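Workshop tips from the robot club: setting up a chessboard with two arms

Our club has been at the chess job since April and I keep getting messages from other schools asking how we do this or that, so I've put my scribbles in one place. I help out at the Gilmartin after-school robot club (ages twelve to sixteen, lots of biscuits) and the job this year is to get two arms to lay out a full set from a tin, and then put it all away again. It sounds easy. Ha!

None of this is clever. It's mostly the stuff I wish I'd had on a card by the bench when we started.

Start with the tin

We began with the pieces standing in neat lines on the table and it was lovely and it taught the students very little. Real pieces live in a box, in a heap, on their sides. So get a shallow tin. Biscuit tins are ideal if the sides are low enough for the fingers to get in without catching. If you have a deep one, save it for cables. Ours is scuffed to bits on the inside and I've come to like that, as a brand new shiny one threw so much glare at the wrist camera that Eoin Sheehan ended up rubbing the bottom of it with a kitchen scourer.

Put the tin right beside the board, same side as the arm that will be using it. Every extra bit of travel is another chance for a bishop to go flying.
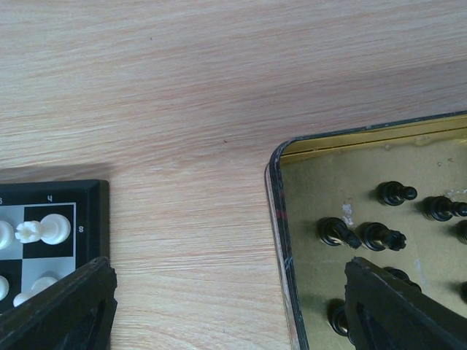
Black pieces in the tin, white rook on its corner.

Do one colour first and leave it alone. We set up white by hand for the first few weeks and only let the students' program loose on black. Half the pieces means half the mess, and you can spot a mistake on the black side without hunting through the lot. When a group can get all the black pawns out and standing three goes in a row, they're allowed to try the knights. Knights are horrible, by the way. The head sticks out to one side and the fingers love to close on the nose. Niamh Fahy's group worked out that you should go for the round base and forget the head exists, and that one tip has saved us more time than anything else on this page.

Stopping the board from wandering

You'll think the board is heavy enough to stay put. It isn't, or ours wasn't! A little nudge from a finger and every square is off by a few millimetres, and then the students spend an hour hunting for a bug that doesn't exist. A few dabs of white tack under the corners will do. Don't use double-sided tape unless you enjoy scraping.

Pencil a small tick on the table at two of the corners as well, very faint. At the start of the session somebody checks the ticks before anything is switched on. If you're in a borrowed classroom, masking tape is kinder.

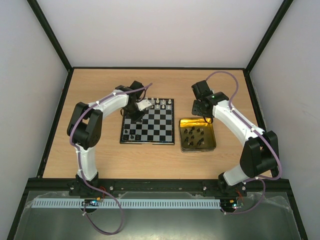
And agree the letters and numbers before you write a line of code. We had one pair counting from the far side and another pair counting from the near side, both perfectly sensible, and both arms heading for the wrong end of the board with great confidence. Now there's a sheet on the wall with a1 circled in red felt tip. Everyone grumbles about the sheet. Everyone looks at the sheet.

Two arms, one board

Let one arm work over the board at a time. I know it's tempting to have both going, and it looks fantastic when it comes off, but get the taking of turns right first. Ours have a "parked" position each, well up and out of the way, and the rule is that an arm has to be parked before the other one may move in over the squares. Vilmos Jakab had the nice idea of making the students act it out first, one hand each, with their other hand behind their back. Ten minutes of that and they all understood why the rule was there (plus there was a lot of giggling).

Fix your cables down with little clips along the arm and leave a generous loop at the bottom. If the loop is too tight the arm tugs at the end of its reach, and you'll blame the motors. We blamed the motors for a fortnight.

Fill from the back row forwards, as seen from the arm. If you put the nearest row out first, the arm then has to reach over it for everything else, and down they go like skittles. Same when clearing away, only the other way about: nearest first.

Write down your goes

Get a cheap notebook and log each try, good or bad. We're on our second. We've logged 484 tries at picking up a single piece, and the target for the Judetier schools day is 2,000, which Sorcha Breathnach reckons we'll reach if we stop chatting. The students moan about it, but when they changed the closing speed last month they could look back and see for themselves which setting dropped fewer pawns. Slower was better, up to a point. Too slow and the piece gets pushed along the bottom of the tin until it hits the wall.

If a piece ends up tight against the wall of the tin, don't let them reach in and move it. Let the program fail, write it down, then work out a nudge.

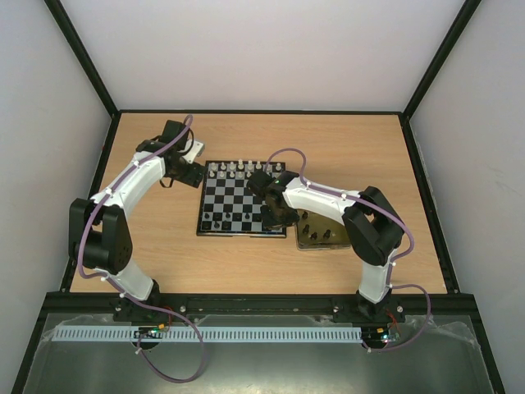
Ka-ming Su wrote in to say that their club does the same job with a tea towel folded flat in the bottom of the tin, and the pieces don't roll half as much when they're bumped. Only wash it first, apparently, or you get fluff on the fingers and they start to slip. They also put the spare queens in a separate pot after a program set out three of them.

I've not tried the tea towel yet but it's on the list, next to finding a lid for the tin and getting the felt back on the bottom of two pawns. PVA is fine for felt. Leave it overnight.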